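Hola, Myrto, va el avance de enero, que esta vez es casi todo dinero. De los 1000 euros para pinzas de mano quedan cero: compramos 2 a Medar, y ya trabajamos con ellas. La tarea de esta semana es limpiar muebles con un paño, ¡y da más guerra de lo que parece!

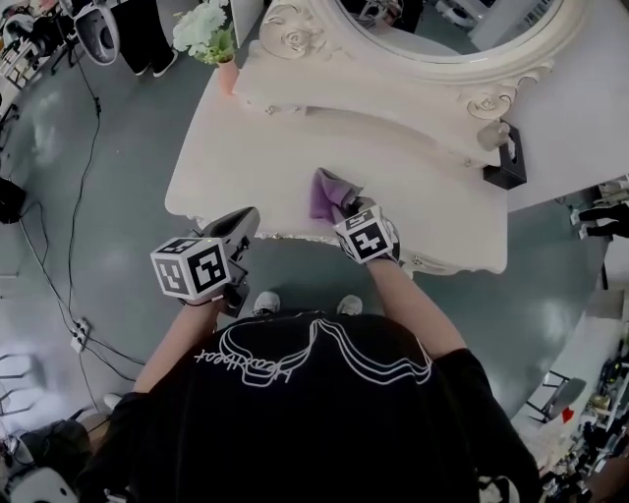 Myrto Vasilakis contestó al borrador que antes de hablar del brazo quería ver **otra oferta además de la de Liapis**, y que el mantenimiento fuera en línea aparte.

Pues hecho: he pedido precio también a Trellgate (tardan, ya os aviso). Liapis da 24 meses de garantía, pero cobra el transporte, y eso no lo tenía metido en la hoja. Para cables, marcadores y repuestos pediría otros 1000 euros, a gastar antes de agosto. La licencia de Wikeo la dejo como estaba.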